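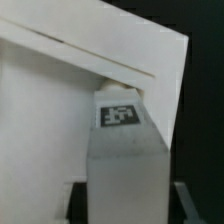
**kaltmont_dee:** Two coats won't do it if the old paint was oil. You need a bonding primer first or the new stuff peels off in strips. Ask me how I know.

**patchbay51:** It's a rental in Wudville, built in the sixties, so oil is likely. The landlord says I can paint if I go back to white when I leave. Is there a way to tell before I buy anything?

**kaltmont_dee:** Rub a spot with a cotton ball and denatured alcohol. If color comes off on the cotton, it's latex. If nothing comes off, treat it as oil. Open a window.

**gloss_or_bust:** I'd skip primer. I did my whole hallway with a scuff sand and regular acrylic, and it's held up for years. Primer is $51 a gallon at the Privuvari store now.

**kaltmont_dee:** Scuff sand over oil works until somebody leans a chair on it. And with a house that age, don't sand anything until you've done a lead test.

**gloss_or_bust:** OK, fair on the lead. I still think you're overselling primer.

**mudandtape:** How big is the room? One gallon covers 300 square feet on a smooth wall, less if it's thirsty.

**patchbay51:** Bedroom plus a closet. I measured the walls at 90 square feet each for the two long ones. The short ones have a door and a window.

**mudandtape:** One gallon of primer, two of paint. Keep the leftover for touch-ups.

**gloss_or_bust:** Two gallons is a lot for one bedroom.

**mudandtape:** Two coats.

**patchbay51:** Did the cotton ball thing in the closet. Nothing came off. Lead swabs are on order from Magagula, supposed to be here before November. I'm leaving the sander in the box until then. Is eggshell OK for a bedroom or should I go flat?

**kaltmont_dee:** Eggshell. Flat shows every handprint.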